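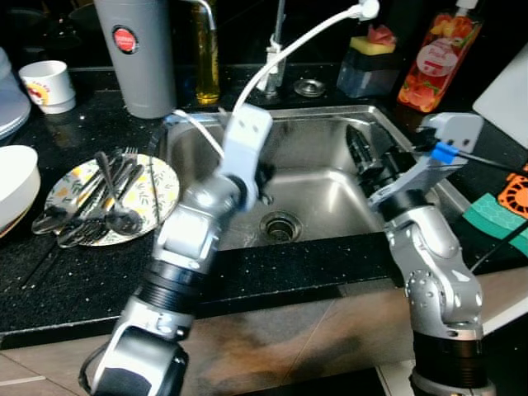
Does the state lemon law cover the living quarters of a motor home or camper trailer?

In most of the files we hold, the coverage reaches the chassis, engine and drivetrain of a motor home and stops there. Towable campers are left out altogether in many states, and the owner must rely on the written warranty.

Workshop notebook, consumer complaints desk
Entry of 7/6/24

Purpose of entry: to record the state of the Skimisitz trailer file, the results of the leak test, and the points to be settled before the August review.

1. File status

The owner bought the trailer new from the Chettiar dealership. The purchase papers are complete except for the pre-delivery checklist, which the dealer has been asked to supply twice. The second request went by certified mail. The receipt is in the folder, behind the blue divider.

Repair orders on hand show the unit out of service for a total of 17 days at the dealer and a longer period at the factory. The factory period is not yet documented. The transport company, Condis, has a pickup slip but no return slip. Until the return slip is found, the total days out of service should be left blank on the summary sheet. An earlier draft carried an estimate in that box. It has been struck out and initialed.

2. Leak test

The test was carried out in the workshop bay with the slide-out closed, then repeated with it open. The blower was sealed to the roof vent and soap solution was applied along the outside seams.

Slide-out closed: no bubbles at the front cap. Light bubbling at the rear marker lights.
Slide-out open: steady bubbling along the upper seal, door side, beginning at the corner and running toward the window.

Moisture readings were taken on the inside wall below that seal. The panel read high near the floor and normal at shoulder height. The meter was checked against the reference block before and after. A second set of readings should be taken after a dry spell, at the same marked points. Please do not remove the tape marks.

Correction to the previous entry: the sealant at the upper corner was recorded as factory work. Repair order 1032 lists resealing at that corner, so the origin of the present bead is unknown. The wording in the report must be changed.

3. Warranty reading

The Meline limited warranty covers defects in material and workmanship and excludes damage from "failure to maintain seals." The maintenance section asks the owner to inspect all seals every 100 days. The owner kept a log, with entries in pencil, and the intervals appear to be in order. A copy has been made. The original was returned by hand.

The warranty allows the maker to choose between repair and replacement. It does not offer a refund. It also requires written notice directly to the maker, and notice to the dealer alone does not count. The owner's first letter went to the dealer only. The second went to both. Colleagues drafting the claim letter should use the date of the second.

The deductible clause is unclear. One page states that the owner may be charged up to $300 for transport, and the schedule at the back states that transport is included. Both pages have been flagged.

4. Open items

Return slip from Condis.
Pre-delivery checklist from Chettiar.
Second moisture readings, same points.
Written answer from Meline on the transport charge.
Confirm whether the arbitration program accepts towable units. The printed brochure says it does, and the application form has no box for them.

5. Equipment note

The blower gasket is worn on one side and was packed with foam tape for this test. A replacement is on order. The soap solution is nearly used up. The moisture meter has been put back in the lower drawer with a fresh battery.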